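Furniture > Storage & Work > Desks > Flelloteo Desk with Drawer

Flelloteo Desk with Drawer, White

The Flelloteo is a straight white desk for study corners, shared workrooms and home offices. The drawer is finished inside in a light wood tone and opens toward the user. Maximum load on the desktop is 31 kg, spread evenly. Minimum clear floor space in front of the desk is 700 mm, which allows the drawer to open fully with a person standing at it.

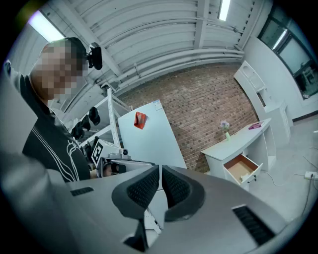 The drawer is supplied fitted. To remove it, pull it out to the stop, lift the front edge and draw it forward. Wipe the runners with a dry cloth before refitting. Do not oil them.

Matching pieces in the Guner range include a white cabinet with open cubbies and drawers, and metal shelving with slotted uprights. Both are sold separately. Shelving must be fixed to the wall; wall plugs are not included. For brick, use plugs rated for masonry.

Assembly: two people, hex key supplied. Retighten all bolts after 14 days.
Warranty: 3 years on frame and runners. Surface scratches are not covered.
Spare parts: write to Kanokwan Thepsuriya, Parts Desk, and quote the number on the underside of the top.

This site uses cookies to remember your basket and preferences. Accept all | Manage settings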